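Come see our robot tidy up at the Vidard open day this August

I've been working on this one for months, so forgive me if I gush a little! In August we're opening the doors at Vidard, and everybody who has ever asked what our humanoid does all day is invited to come and watch. Doors open at 2 p.m. and admission is free.

The job we're showing is sorting – small everyday things, two baskets, and a handwritten label for each one. It's called the Ekine demonstration (after our sorting software) and it runs all afternoon, with a short break between rounds so you can ask us anything you like.
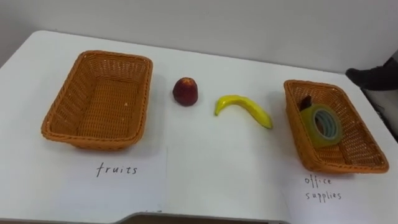 We have room for 99 visitors and 61 places are already taken, so please sign up soon if you'd like to come. Kids are very welcome, and I'd love for them to suggest new labels for us to try. My own vote is for "things that roll," but my colleagues at Omerović, who are putting on the day with us, think I'm asking for trouble. 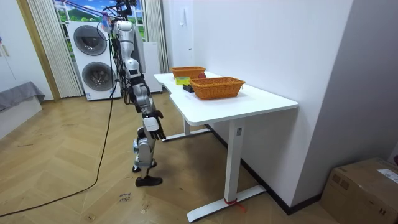
Stuvby is the name we gave the whole household sorting project, and I like it because it sounds like something you'd keep in a hallway closet. We wanted a setting that feels like home, so the desk shares a room with a washer-dryer tower and a herringbone wood floor. You'll be able to stand pretty close and chat with the team while the robot works.

The last round starts at 5 p.m., and coffee will be out until we close. To save a place, write to the Vidard front desk with your name and how many are coming.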